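Brastel Facilities Help Desk
Category: Furniture and break areas
Subject: Snack basket won't stay put on shelf, Villon room
Status: Open
Priority: 3

Reported: The mesh basket slides forward when people reach in. It has come off the shelf twice since February.

Tried so far:
Moved it down to shelf 6. Same result.
Put felt pads under the corners. Made it worse, pads removed.
Rubber liner from Thomas, cut to fit. Held for 8 hours, then curled at the front.

Update, 3:40 pm 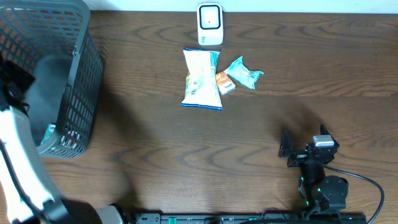
The shelf has a slight forward slope, so I'm taking the basket off it until the bracket is replaced. For now the snacks go on the wood table by the wall. The dark gray basket is at the left, with some small white and green packages in it and more snacks lying on the table beside it.

Bracket ordered from Zavavberg, part 7 on their sheet. Please leave the shelf empty. Will update when it arrives.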